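Home | Opinion | Housing | Utilities | Archive | Subscribe

Submetering belongs in the lease

Leokadia Śliwiński

Most renters in older buildings pay for water by floor area. A tenant in a 708-square-foot unit pays more than a tenant in a 600-square-foot unit, whatever either of them uses. The method is called ratio billing. It is cheap to run, and it should be phased out.

Floor area is a weak proxy for water use. Consumption follows the number of occupants, the age of the fixtures and the presence of leaks. A running toilet can waste more in a day than a careful household draws, and under ratio billing the cost of that leak is spread across the building. The person who hears it has little reason to report it. The owner, who recovers the full bill either way, has little reason to fix it.
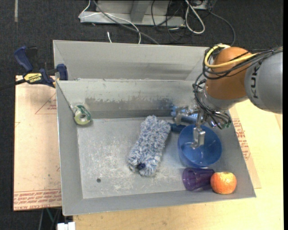

What the Hurneck buildings showed

Two apartment blocks on Hurneck Street changed over in August. The owner, Ferkance, fitted a meter on each unit's supply line at a cost of around $400 per unit. Lacerda Court, next door and of the same age, stayed on ratio billing. I have read the statements for all three. In the metered blocks, repair requests for dripping taps and faulty fill valves went up in the first billing period, and total consumption then fell. At Lacerda Court neither figure moved much.

Three buildings do not make a study. The result does match what the billing structure would lead one to expect.

The usual objection is that meters shift costs onto large families. This is partly correct. A family of five will pay more than it did under floor area, and a fair rule would set a low first tier based on occupants. The second objection concerns fees. Uvico, the billing agent for the Hurneck blocks, adds a monthly service charge that appears nowhere in the lease. That charge should be capped and printed on the same page as the rent. 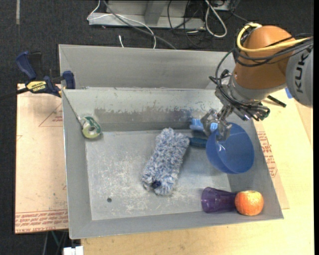

A blue plastic bowl tilted on its side in a gray bin.

The city's draft rule covers only buildings put up after 2000. Those buildings mostly have a single supply line per unit and are easy to meter. Older stock with shared risers is harder, and it is where the leaks are. The rule should reach it, with a longer deadline and a fixture-by-fixture option where one meter per unit cannot be fitted.

Share (8) | Comments (3)

Contact | Copyright | Back to top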